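Things That Flow (and Things That Pretend Not To)
Handout 5, Kitchen Physics for Non-Majors, Fleltport Evening College
Győző Fodor, 2026-01-23 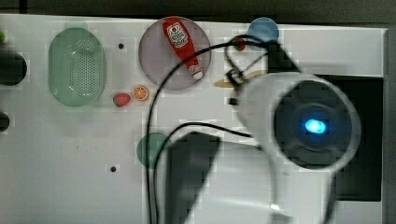
Ketchup bottle resting on a plate, colander at far left.

Where we are

Last time we got through water, cooking oil and honey, and I promised you that the boring part was over. It is! Water, oil and honey all behave themselves. Push twice as hard and they flow twice as fast. Honey is much thicker than water, but it plays by the same rule, and fluids that play by that rule are called Newtonian. From here on we leave them behind, and almost everything in your refrigerator door turns out to be stranger than anything we have covered so far.

Words you need

Stress: how hard you push on the fluid, per bit of area. For us it is always a sideways push, like spreading butter, so if I forget to say "shear stress," that is what I mean.

Shear rate: how quickly one layer slides past the next. Stirring slowly is a low shear rate. Forcing something through a small hole is a high one. Chewing is somewhere in between, and there is a whole corner of food science devoted to chewing, which I will try not to spend the entire evening on.

Viscosity: stress divided by shear rate. Thick stuff has a high viscosity.

Yield stress: the smallest push that gets a material moving at all. Water has none. Toothpaste has plenty, and that's how it can sit on a brush without running down between the bristles.

Shear thinning: the faster you shear it, the thinner it gets.
Shear thickening: the opposite. Cornstarch and water is the famous one.

Why ketchup sticks and then doesn't

Ketchup is mostly water, with sugar, vinegar, salt and a great crowd of tiny bits of tomato. Those bits are what matter. They are swollen, irregular scraps of cell wall, and at rest they press against one another and make a weak network all through the liquid. Gravity pulling on a small amount of ketchup may not be enough to break that network, so it stays put like a solid. That's the yield stress at work.

Give it a bigger push and the network gives way. The scraps slide past one another, some of them line up with the flow, and the whole thing moves much more easily than you would have guessed from how stubborn it was a second ago. So ketchup has a yield stress and it is shear thinning, both at once. Everybody who has ever drowned a plate of fries has done this experiment.

Try to keep those two ideas separate in your head. Yield stress tells you whether it will start. Shear thinning tells you how it goes once it has started. Students mix them up every year (I mixed them up for most of a year myself).

The one graph to remember

Put shear rate along the bottom and stress up the side.

Water: straight line from the corner, shallow.
Honey: straight line from the corner, steep.
Ketchup: starts partway up the side, then bends over as it goes right.
Cornstarch mix: starts low, then curves upward.

If you can sketch those from memory and say in your own words why ketchup doesn't start at the corner, you have understood the heart of this unit.

A number, and a warning about numbers

In the Welcombe lab we put a store-brand ketchup in the spinning viscometer and got 1,354 millipascal-seconds at a fairly fast setting. Please don't write "the viscosity of ketchup is 1,354" on anything! At a slower setting the same sample read far higher. A shear-thinning fluid doesn't have one viscosity. It has a curve, and a single reading means very little unless you write the shear rate next to it. The same goes for temperature, so write that down too.

Time matters too

Some materials keep getting thinner the longer you stir at a steady speed, and then slowly rebuild when you leave them alone. The word for this is thixotropy, and yes, it's worth learning to spell. Yogurt does it in part. Stir a pot of set yogurt, and it will recover some of its body overnight but usually not all. Many paints are designed to do it: they go thin under the brush, stay thin just long enough for the brush marks to level out, then thicken before they can drip down the wall. I find that lovely. Somebody had to tune that waiting time.

Shear thinning happens with speed. Thixotropy happens with time. A fluid can have both, and ketchup generally shows a little of the second on top of a lot of the first.

Beyond the kitchen

Wet concrete has a yield stress, and builders care very much about it, as it has to pump easily and then hold its shape in the form. Blood is shear thinning, partly because red cells clump loosely in slow flow and separate in fast flow. Mud on a hillside can sit still for years with its yield stress just above the pull of gravity, until rain lowers the one or adds to the other. Same graph, much bigger plate!

At home before next class

Take 2 spoonfuls of ketchup and put them side by side on a flat plate. Stir one gently for around 5 minutes and leave the other alone. Then tilt the plate slowly and watch which one moves first. Write down what you saw, even if it disagrees with everything above. If it does disagree, so much the better, and we'll start with yours.

If you don't keep ketchup, mustard or mayonnaise is fine. Not honey. Can you say why?

To think about

When you tap a ketchup bottle, what are you doing to the stress inside it, and for how long?
Why does a squeeze bottle make life so much easier? Think about which force is doing the pushing in each case.
Salad dressing often has a little xanthan gum in it. What would happen to the herbs if the dressing were Newtonian and thin?
A friend says quicksand is "just thick water." What would you want to measure before agreeing?

Reading and odds and ends

The photocopied chapter on suspensions is in the tray outside the Welcombe lab. Skip the section with the tensors unless you enjoy that sort of thing, in which case come and see me, I have more.

The visit to the sauce works at Skivcombe is in February. Closed shoes, hair tied back, and bring questions about pumps. The people there love being asked about pumps.

Next handout: foams, starting with whipped cream and ending, if time allows, with bread.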